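Tallar Trail Riders Club News – Spring Work and the Long Route

Dear members and friends,

The winter was long this year and the gate at the Okafor tract stayed closed two weeks more than we had planned. The ground was too soft, and the landowner asked us to wait. We thank everybody who was patient and did not drive around the chain. The gate is open again now, every day from 8 in the morning until dusk.

First, the trail work. The lower crossing at Wovari Creek was in bad condition after the rains in March. The bank on the north side had slipped and the rocks we placed last year moved down with the water. The crew worked there with hand tools and one small tractor, and the crossing is again passable for stock vehicles with a careful driver. Please enter it slowly and keep to the left, where the bottom is hard. If the water is over the marked line on the post, the crossing is closed, also for those who have a snorkel.

The hill trail called Flidico has now 2 lines. The old one goes straight up as before and needs at least one locker and a good spotter. The new one turns behind the pine trees and is made for beginners and for longer vehicles, which could not make the old corner without touching the bank. We ask drivers of bigger rigs not to use the new line as a playground, the surface is still young and it will break quickly.

Second, the money. The raffle at the spring meeting brought $633, more than we expected with such weather. All of it goes to gravel and to the new sign board at the parking area. The club has also put aside $1000 for the recovery equipment that members can borrow on club rides. With this we will replace the two oldest straps, which should have been retired already last season, and buy soft shackles and a second tree saver. If you still have a club strap in your garage, please bring it back. We would like to inspect all of them together before summer.

Third, the July camping weekend. This year we stay 3 nights and not two, so there is a full day for the long route over the ridge and back through Tallar. The long route takes six hours with lunch, and there is no fuel on the way. You should have a full tank, a working radio, a real spare tire and drinking water for all passengers. Vehicles will be checked at the parking area before we start – a loose battery or missing tow points means you stay in camp that day, and we are sorry, but we will not discuss it in the morning.

The bunkhouse at the camp has beds for those who do not want to sleep in a tent. Places go first to families with small children. Bring your own bedding and towels, and take everything home with you on the last day. Last year we had a full box of forgotten clothes, and a part of it still has no owner.

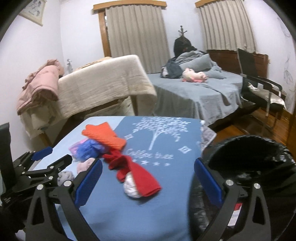
Laundry on a blue-covered bed.

Dogs are welcome in camp on a leash. Fires only in the iron rings, and only if the county has no burn ban in that week. Quiet time begins at 10 in the evening, generators included.

To register, use the form on the club page or write your name on the list at the next meeting. Tell us the vehicle, the tire size and how many persons come with you. Guests from other clubs can join the easy group on the short loop, but they must sign the same waiver as our members.

The next newsletter will have the map of the long route and the radio channels.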